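Lindqvist Packing Room
Home | Rooms | Supplies | Galleries | Contact

Gallery: Plain Boxes, Folded by Hand and Otherwise
Posted 26 June 2024 by Qianru Xue

This gallery is about the plain brown carton, the kind that goes out the door here every working day. It's a short one. The last gallery was all tape and labels, and a few readers wrote in to ask for the step before that, when the cardboard is still being folded and nothing has gone into it.

We buy our cartons flat from Midino, in bundles tied with paper strap. They come unprinted. Printed ones cost more, and most of what we ship goes inside a second box anyway. The bundles are kept on the low shelf by the door, standing on edge, with the small sizes nearest the aisle.

1. On the white table

Folding is done on a bare surface. Tape guns, knives, pens and the order sheets stay on the side bench until the carton is made up.

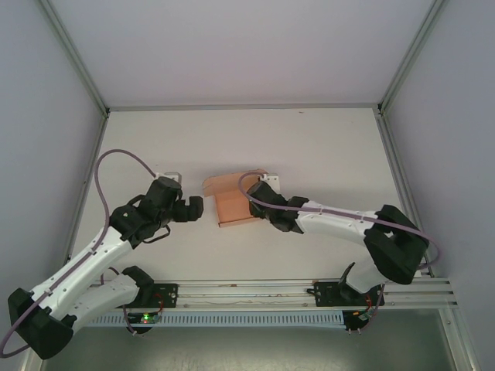
The first fold is the one that matters most. A flap that has been stored flat for a few months wants to go back to where it was, so Yuzhen Dai bends each one well past square and lets it come back by itself. Small cartons usually need one bend. The larger ones need two, and the long flaps go before the short ones.

Cartons that came in during November were stiffer than the summer stock. Jianhua Lei moved that bundle away from the outside wall and left it for 3 days before using it, and the flaps creased more cleanly after that. We have stored them on the inside wall ever since.

2. Flap and front panel

Kraft board marks easily. A thumb pressed hard into the middle of a panel leaves a dent that shows up later under a label, so we hold cartons at the sides or along the fold. Slight bends in a flap are fine, as it gets pulled flat when the tape goes on. A bend in a front panel is another matter - those cartons go in the pile for inside packing.

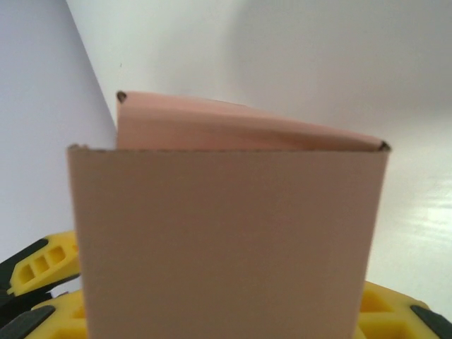
Plain kraft front, top flap folded back. The fluting shows at the corners.

Cut edges are worth a look when a new bundle is opened. A slightly rough line along the top of a panel is normal and comes from the cutting. Liner peeling away from the fluting is a fault, and we send those back. Tianyou Fang checks the top carton and the bottom carton of every bundle and writes the result on the strap.

Notes

Our current order is 735 cartons, in two sizes. The shelf holds up to 9 bundles before they start to lean.

Eyvindur Ravn asked whether we reuse cartons that come back from Trorkholm. We do if the corners are sound. Old labels are covered with a blank one, and the carton is marked with a pencil cross on the bottom flap so that it isn't sent out a third time.

Flat cartons with crushed corners are cut up for dividers. The dividers are in the open bin under the side bench - please take from the front.

Next gallery: paper fill and how much of it to use
Previous gallery: tape and labels
Back to all galleries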